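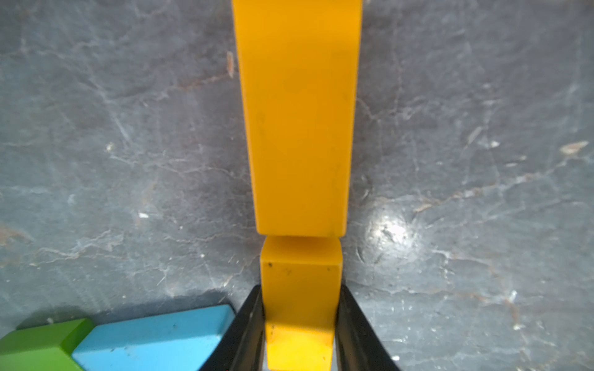
How to Repaint Old Wooden Toy Blocks

Chipped blocks can be saved in a weekend. You need sandpaper, a damp cloth, water-based paint labeled safe for toys, a clear topcoat with the same label, and a soft flat brush.

Before you start: if the old paint could contain lead, don't sand it. Test it first, or keep those blocks on a high shelf.

1. Wash the blocks with a cloth and a drop of dish soap. Don't soak them. Let them dry overnight.

2. Sand lightly with the grain. You only want to dull the old finish and smooth the chips. Round off any sharp corners while you're there.

3. Wipe off the dust.

4. Paint the ends and two long sides. Stand the block on pushpins and leave it alone until it no longer feels cool to the touch, then do the other sides.

5. Add a second coat. Yellow covers badly over dark colors — put white under it or you will be painting all week.

6. Brush on the topcoat, thin, and wait the full cure time on the can before any child gets the blocks back. Mine said 5 days.

A set of 50 small blocks used less than one sample jar of each color. Store leftover paint upside down with the lid tight.
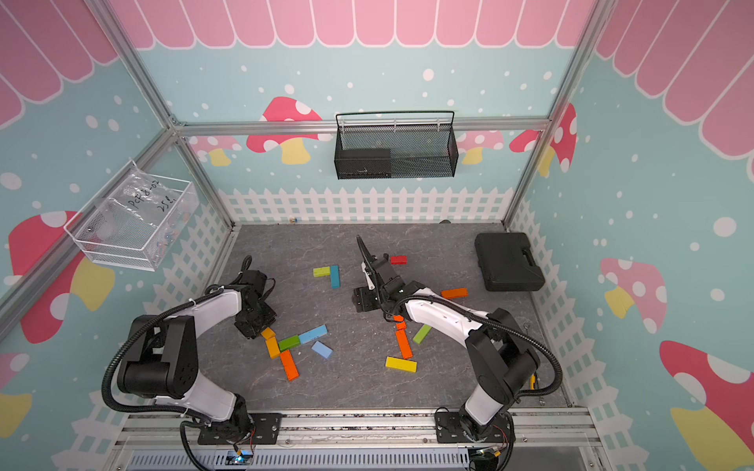
Lavanya Kamath wrote in to say that she skips the pushpins and rests her blocks on strips of wax paper, turning them every hour. It leaves a faint line on the bottom edge, which she sands off before the topcoat.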